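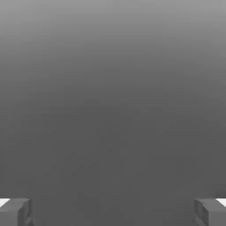
Two grey gripper fingers at the corners of a flat grey surface. Computer render.

The front room gigs of Rindale

26/02/2023

The Okitz tour had no stage on it. The band played 14 nights, every one of them in a house, and the smallest room had a sofa in it that would not go through the door, so part of the audience sat on that and the accordion player stood in the fireplace.

House concerts are an old idea. People played in parlours long before there were venues to hire, and folk singers have been passing between kitchens for as long as there have been folk singers. What has changed in Rindale and the villages north of it is that they now have a proper circuit. A band can come up on the train with its instruments, play every night for a fortnight and go home with money. A few years ago the same band would have played one night in the back of a pub and slept in the van.

The arrangement is simple. A host offers a room and a bed. The audience is invited by the host, who puts the word out among friends and neighbours, and everyone puts money in an envelope at the end. All of it goes to the musicians. Most hosts stop at 20 guests, which is as many as a terraced house will hold with the dining table moved upstairs. There is usually soup.

Okitz are a good band for this sort of thing. They play accordion, fiddle and double bass, they sing close together, and they have never sounded right through a big PA. Their first record, Grellach, was named after the village where they wrote it and made in a studio with a good deal of reverb. It is a decent record but a distant one. The songs on it that worked best on this tour were the ones I had hardly noticed before, especially the slow one about the ferry, which has a bass part you can only really hear when the bass is across the rug from you.

I went to two of the shows. The first was in Grellach itself, in a long, low room with a stove at one end. The band had played together all week by then and it showed. They took the opening waltz a shade faster than on the record and let the fiddle drop out for a whole verse. Between songs people asked questions, as you would if someone was sitting in your house. Somebody wanted to know what key the last one had been in. Somebody else asked for it again, and got it.

The second was in Rindale, up a steep stair, with a piano. It was a Pietrzak upright, a make I had not come across, with a hard, bright top end and a left pedal that squeaked. The fiddle player used it on the last 2 songs, and the squeak came in on the off beat. If they ever record that version I hope they leave it in.

Not everything suits a front room. Drums are difficult. So is anyone who depends on pedals and a laptop, though it has been tried, and the neighbours were said to be patient. Singers who tell long stories do very well. Singers who are shy can have a hard time of it, as there is nowhere to go between the end of the first half and the start of the second except the landing.

The listening is different as well. In a pub you can drift to the bar in a song you don't care for. In a house you are on a kitchen chair with your knees against somebody's back, and you hear it out. I came round to one or two songs that way. I also sat through a 7 minute instrumental that I would not cross the road for again.

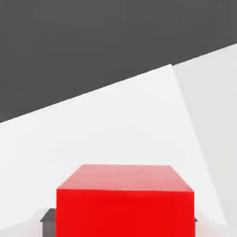
According to one reply to my notice of the Grellach show, I had been too soft on the whole business. The writer felt that a concert you have to be invited to is a private party, and that the pubs which used to put bands on for anyone who walked in have lost their best nights to it.

I think that is partly right. The Rindale pub that had music on most of the year now has it in July and at Christmas, and a teenager with a few pounds and no friends in the folk world would not know where to start. Several hosts have begun keeping a couple of chairs back for people they don't know, with a card in the music shop window giving a number to ring. It's a small thing, but both of the spare chairs in Rindale were taken when I was there.

Okitz are going back into the studio with the songs from the tour. They plan to record in one room this time, all playing together, with the microphones well back and no headphones. The ferry song is down to open the second side. There are no more house dates until the record is done, though the host in Grellach has already asked for them again and has been told yes.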